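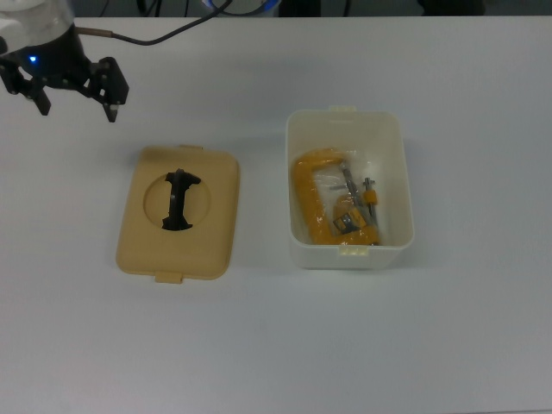 Torkari — fichas sobre tapas y recipientes de plástico para alimentos

Versión del 19 de mayo de 2020
Mantenimiento: Leire Esteban y Hyun-seo Byun
Revisión de textos: Milagros Cordero

Qué contiene

¡Bienvenidos al rincón de las tapas! Torkari reúne 348 fichas de recipientes de cocina con tapa: los de guardar lentejas, los de llevar el almuerzo, los que heredamos sin saber de qué juego salieron. Cada ficha recoge la forma de la tapa, el tipo de cierre (pestañas, rosca o presión), si lleva hueco o abertura en el centro y con qué base encaja. Empezamos en abril con el armario de Montserrat Segura, que dio para casi 80 fichas él solo, y desde entonces no hemos parado de abrir cajones — es un tema que engancha muchísimo.

Cómo está organizado

tapas.csv: una fila por tapa, medidas en milímetros
bases.csv: lo mismo para los recipientes
parejas.csv: qué tapa va con qué base
notas/: comentarios libres, con las dudas de Cayetano Sepúlveda sobre las pestañas

Las medidas de las aberturas se toman de borde a borde, por el lado más ancho. En los cortes irregulares se apuntan el ancho máximo y el mínimo.
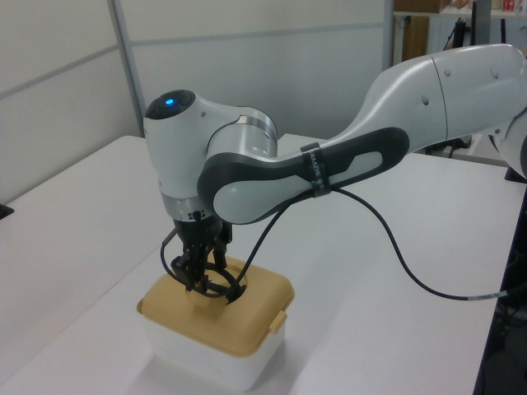 ¿Puedo añadir una tapa que ha perdido su recipiente?

Claro que puedes, y nos encantan. Rellena la fila en tapas.csv y deja vacío el campo «base»; si un día aparece la pareja, se completa después.

Pendiente

Faltan por medir 20 bases redondas de la serie Kulow. También hay 3 fichas repetidas en la serie Jatia, que Leire va a unificar en la próxima versión.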